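Looking after the hand-held grippers at the Orkiritz bench

Last updated June 23, 2023, by Pui-shan Fang

These steps cover the pair of trigger grippers used at the table station. Allow 14 minutes for the pair. Do the full check every 7 sessions, and also after a drop.

You will need a 2.5 mm hex key, a lint-free cloth, isopropyl alcohol and a spare cable.

1. Stop recording and unplug both grippers at the hub. Leave the hub powered.

2. Wipe the inside faces of the jaws. Hair and plastic dust collect near the tips and make the grip slip.

3. Squeeze the trigger slowly and let go. The jaws should close evenly and open again without help. If one side lags, loosen the pivot screw a quarter turn and try again.

4. Hold the body still and push gently on the metal plate on top. If it moves, tighten its screws a little at a time, going from one to the next. Barrett Whitlock found a loose plate behind most of the bad sessions in December.

5. Run the cable through your fingers from the body to the plug. Replace it if you feel a kink or a flat spot.

6. Plug in the left gripper first, then the right. The software gives out numbers in that order.

7. Wipe down the board and try both hands on everyday items. 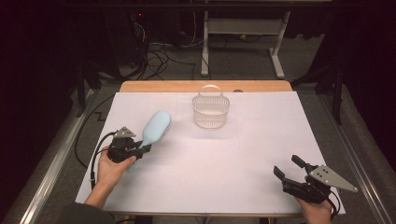 Photo: Zarnwood workshop

A hairbrush is a good test for the left hand because the handle lies close to the board. Keep the right gripper open and clear while you do it, then swap over and try a small plastic basket by its arched handle.

If the jaw reading does not return to zero after release, repeat step 3. If it still drifts, swap the cable and write the gripper's number in the log. Spare cables are in drawer 221.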